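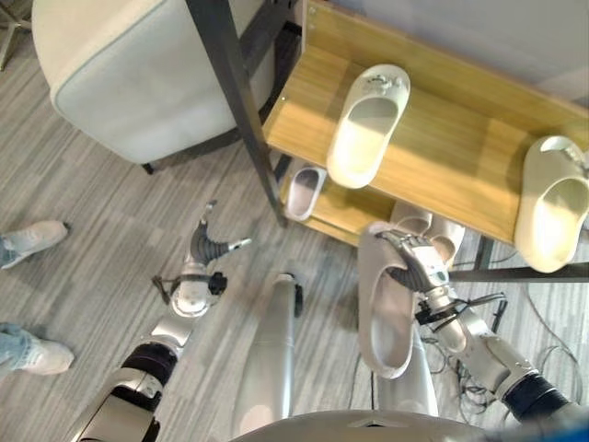
Practical Robotics, Elbridge
Handout 9: Shelf Placement, Slippers and Rack
Revised July 29, 2018
Course lead: Delyth Vaughan

1. Scope

Handout 8 ended with pick-up of rigid blocks from a table. The present unit replaces the block with a slipper and the table with a two-level shoe rack. The slipper changes shape when gripped and has a front and a back. The rack limits how the arm can approach. Read section 3 before booking robot time.

2. Task

The robot holds one slipper and must put it on the rack next to slippers already placed. A placement counts as complete when

the sole rests on the shelf surface,
the toe points to the back of the shelf within 15 degrees,
no other slipper has been pushed off the shelf, and
the hand is clear of the rack and open.

A slipper that lands upside down is scored as a drop, even if it stays on the shelf.

3. Grasp

Slide slippers offer two usable grasps.

Strap grasp. The fingers close around the strap. The hold is secure and the hand does not need to reach under the sole. The drawback is that the slipper can hang from the hand with the sole close to vertical. It must be turned level before it goes over the shelf edge. The strap also bends under load, so the angle of the sole cannot be computed from the wrist angle alone.

Rim grasp. Thumb on the footbed, fingers under the sole at the heel. The sole angle follows the wrist closely. The fingers under the sole need clearance at release, and on the lower shelf that clearance is small.

Teams may use either. The Kurham group used the strap grasp throughout last November and corrected the angle from the head camera. Their notes are in the course folder under "kurham_strap" and should be read for the section on wrist limits.

4. Approach path

Divide the motion into four waypoints:

P0, hold position, in front of the rack and below the target shelf edge
P1, raised and level, slipper outside the shelf edge
P2, over the target spot
P3, contact

Most collisions in the previous run of the course occurred between P0 and P1, where the toe of the slipper caught the front of the shelf. Raise first, then level, then advance. Do not blend these moves until each one works separately.

Treat the black frame post as an obstacle from floor to top. Add a 20 mm margin on each side. For the lower shelf, add the upper shelf and its rail to the collision model as well. The elbow is the part most often forgotten. Check it at every waypoint.

5. Seeing white on white

The slippers are white and their footbeds reflect the overhead light. A plain brightness threshold will join two adjacent slippers into one region. Use the depth image to separate them, then use the color image to find the strap. The strap position gives the toe direction. When a slipper is seen end-on, the strap estimate is unreliable and the program should report "unknown" and wait for a second view.

6. The free hand

The left hand stays open and takes no part in the task. Keep it over the floor, away from the rack. Bracing against the rack is not permitted in this unit.

7. Logging

Record joint angles, both wrist forces and the head camera for every attempt, including aborted ones. The sample log supplied with the Maddocks planner holds 1435 lines and shows the required column order. Logs in any other order will be returned.

8. To hand in

A one-page diagram of your waypoints with joint limits marked.
Logs from 20 attempts, split evenly between the upper and lower shelves.
A short account of the two worst failures, with the waypoint at which each began.

Teams using the Tanau controller must state the firmware version on the first page.

9. Reading for next session

Course notes, chapter on compliant objects, up to the end of the section on hinge models. Problem 4 will be worked on the board.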